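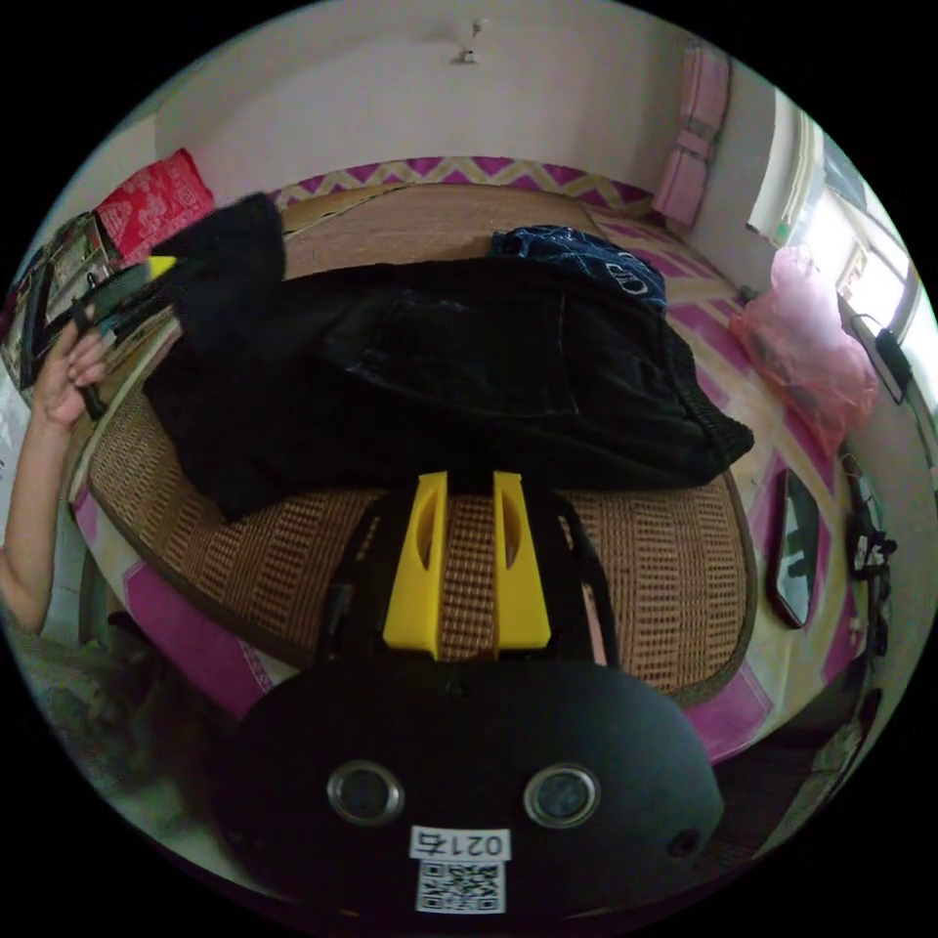
Mwanahawa Kinyua asked, when I ran this talk past the group, why anyone should believe a success rate for handling clothes when nobody in the field agrees on where a shirt ends. Fair. I have given it the first five minutes.

SLIDE 1. Title
Say the title. Do not read out the affiliations, they can read. Thank the organizers and check the clicker works before making the joke about the clicker.

SLIDE 2. What we wanted to know
Does a policy learn dark clothes in heaps from demonstrations made in ordinary bedrooms with a hand-held gripper? Two yellow fingers, a black body, a bed with a mat on it and a pile of black clothing on the mat. That is the method section. The paper takes four pages over it.
Point out the pattern on the sheet. Lab tables are gray. People's bedding is magenta zigzag, and the policy has to cope.

SLIDE 3. The data
1262 demonstrations in the Fedeo set. Each one is a person picking garments off a surface and putting them somewhere else.
Pause here. Someone will ask how many were thrown out. Answer: more than 80, mostly for tracking loss. Do not get into the tracking.

SLIDE 4. Why black on black
A single garment on a plain table is a solved problem, or at least a published one. Put several dark garments together and the edges go. Folds look like seams and seams look like edges. Fuzzy fabric is its own misery: the depth estimate goes soft just where you'd like a grasp point.
Mwanahawa's question goes here. Our definition: a grasp counts if one garment leaves the heap and its neighbors stay on the bed. Sleeves may drag. We argued about sleeves for most of August.

SLIDE 5. Zivska vs. baseline
Two policies, same data, same arm. The baseline picks by the highest point of the heap. Zivska looks at the last 12 camera views before it commits to a grasp.
Show the bar chart. Let them look at it. Zivska wins on dark heaps and ties on light ones. If asked about the tie, say "we're looking into that" in the voice of a person looking into it.

SLIDE 6. What went wrong
It likes the mat. Given a woven surface with a border, the policy will sometimes try to pick up the border, with great confidence. Play the Grondura clip, the short version. Wait for the laugh, then say that the baseline does this too, only less often, and yes, that is in the table.

SLIDE 7. Next
Rácz test rooms, new bedding, same rule for sleeves.
Leave the contact slide up during questions. Water is under the lectern.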